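Recording a Folding Session on the Two-Arm Cell
Clustulano Robotics Club, Build Notes

These notes cover one recording session on the Lakow cell, from power-up to saved episodes. They assume you have passed the bench safety check and have a login on the club machine. Book the cell for 2 hours. Two people are needed: one to drive the arms, one to run the software and keep a hand near the stop button.

Step 1. Power up

Turn on the arm supply first, then the computer. Look at the controller boards under the arm bases before you start any software. If a board shows no light, turn the supply off and reseat its connector. Do not plug or unplug a cable while the supply is on.

Step 2. Home the arms

Clear the tabletop. Open the Panasiuk console and run "home" on the left arm, then on the right. Home them one at a time. The software does not check for collisions between the two arms, so wait for the first to stop before you send the second.

Check the cable on each arm after homing. It should have enough slack to reach the wrist without pulling when the elbow is fully extended. A cable that catches on the elbow will show up as a jump in the joint log.

Step 3. Set the cloth

Put the tray in the back-left corner and lay the shirt on the table by hand. Do not smooth it. The policy is trained on wrinkled starts, and a flat shirt gives it an easier problem than the one we score. Keep the main part of the cloth within reach of both grippers. Fabric bunched against a lower link can be dragged when the arm turns, so move that arm slowly until the cloth is free.

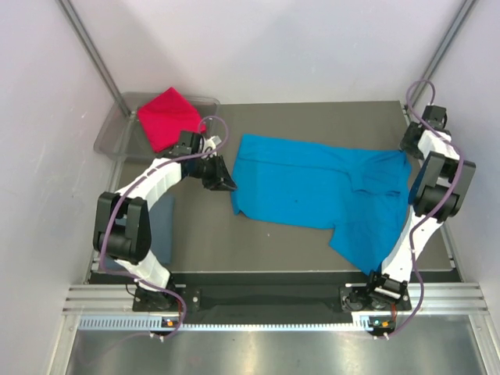 Step 4. Record

Start a new file for each attempt. Make the first grasp at low speed, and lift only after both grippers have closed. Stop the recording if the cloth leaves the table. Reset the shirt to a different starting shape between attempts. Each team records 7 episodes per session for the Grakamance event.

Step 5. Save and shut down

Play back the first and last files. Delete any file with missing joint data and note the number in the log sheet. Park both arms, close the console, then switch off the supply. Uploads from the Tuesday session are due by 4 p.m. the next day.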